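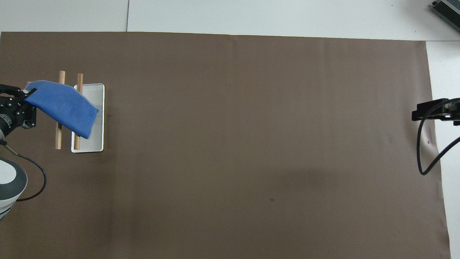
主题:回复:[自动化兴趣列表] 八月开放日有谁去?回来说说

各位好:

上周三我去了 Stevier 的开放日,答应过要写几句,拖到今天才有空。先把当时列表里那封提问的邮件引在下面,然后按问题回答。

> 各位,Stevier 八月要办开放日,通知里说会演示双臂桌面操作,对象是布料和小件。
> 我们这边在考虑给包装线末端加一个整理工位,东西很杂,有擦拭布、木棒、浅盘,现在全靠人手。
> 想请去的人帮忙留意几点:
> 1. 布到底能不能稳定地夹起来,是夹角还是夹边?
> 2. 是自主运行还是有人遥操作?
> 3. 桌面、照明有没有特殊要求?
> 4. 换一种物品要多久?
> 5. 现场能不能自己带样品?
> 我那天排班走不开,先谢谢了。

先说总体情况。场地在 Roltadero 园区二号楼一层,从东门进去要先登记,领访客牌,然后穿过一条很长的走廊。上午十点开始,分批进,我在第二批。签到表是按序号编的,我出来的时候看了一眼,最后一个号是 100。讲解加演示一共四十来分钟,之后可以自由提问。停车场满得很早,开车去的人最好提前。

演示分两个工位。一号工位是码垛,和去年展会上看到的差不多,我没有多停。二号工位就是大家关心的双臂桌面,项目名叫 Gil。桌上铺一大张牛皮纸那样的棕色纸,两边各一个黑色夹爪,中间留出很大一块空地方。物品有蓝色的布、两根木棒和一个白色浅盘,和提问里说的那几样正好接近。

下面逐条答。

1. 夹角。左边的夹爪捏住布的一个角提起来,布就斜着垂下去。讲解员说他们试过夹边,提起来以后布的形状变化太大,后面的动作不好接,所以现在统一先找角。我这一批看了 4 轮,3 轮一次夹住,有 1 轮夹空,退回去重新来了一次才夹住。夹住以后没有看到滑脱。需要注意的是,他们用的布不大,形状也规整,大块的或者湿的布没有演示。我问了湿布,回答是"还没有系统测过"。

2. 现场两种都有。前两轮是人在旁边遥操作,后两轮是程序自己跑。遥操作明显快一些,动作也连贯。自主运行时每个动作之间会停一下,我用手机计时,最长的一次停了六秒。讲解员给的训练数据是 532 条示教记录,全部在这张桌子上录的,没有用仿真。这个数字我当场记下来的,应该没有听错。

3. 照明就是普通的顶灯,没有加环形灯或者背光,但是窗帘全部拉上了。我问是不是怕阳光,他们说下午西晒的时候识别率会掉,掉多少没有给数。桌面铺纸是为了背景颜色统一,白盘子直接放在白桌子上,边缘不容易分出来。纸用一段时间会起皱,他们每周换一张。这一条对我们有参考价值,我们的工作台面是不锈钢,反光比这个严重得多。

4. 换物品没有现场演示。口头的说法是同类物品(比如换一种颜色的布)不需要重新录,不同类的要补录,一般补 64 条起步,一个熟练的人一天可以录完。训练在他们自己的机器上跑一夜。我个人觉得这个数偏乐观,建议真要谈的话写进试用协议里。

5. 可以带,但是要提前三个工作日登记,而且只能在自由提问时段试,不保证成功。我带了两块我们仓库的擦拭布,没有登记,所以没试成。下次去的人请记得先填表。

另外有几件提问里没有写到的事。

噪声很小,站在桌边正常说话没有问题。两条臂的线缆是垂在夹爪下面的,绕一个弯,我担心在粉尘多的地方会挂到东西,问有没有走内部的版本,回答是年底可能会有,没有给准确时间。

安全方面,演示区外面拉了一圈隔离带,遥操作的人旁边有急停按钮。他们没有演示人和机器同时伸手进工作区的情况,也不建议这样用。如果我们的工位要人机共用一张桌子,这一点需要单独问。

夹爪是平行开合的,指尖可以换。抓木棒和抓布用的是同一副指尖,中间没有换过。木棒放进浅盘这个动作,4 轮里都完成了,有一轮放得有点歪,搭在盘边上,遥操作的人没有去扶正。

价格没有公布。说是按项目报,感兴趣的可以找 Pultorari,他们负责这边的集成和售后。我拿了一份资料,八页,多数是照片,参数表只有半页,没有写节拍。扫描件我放到列表的文件区了,文件夹名是"开放日资料"。

我的看法:如果只是整理干布和小件,可以去谈一次试用;如果对节拍有要求,现在还早,自主运行的速度跟不上我们的线。倒是遥操作那部分可以考虑用来做夜班的补位,一个人看两三个工位,这个他们没有提,是我自己想的,不一定可行。

还有一个没问到的问题,想请懂行的人补充:这种双臂的标定多久要做一次?我看到他们开始之前让两个夹爪各自走到固定的点停了一下,不知道是标定还是单纯回零位。

十月好像还有一场,时间没有定。有人要去的话在列表里说一声,我可以把没填成的那张样品登记表转过去。

仓储组 老成员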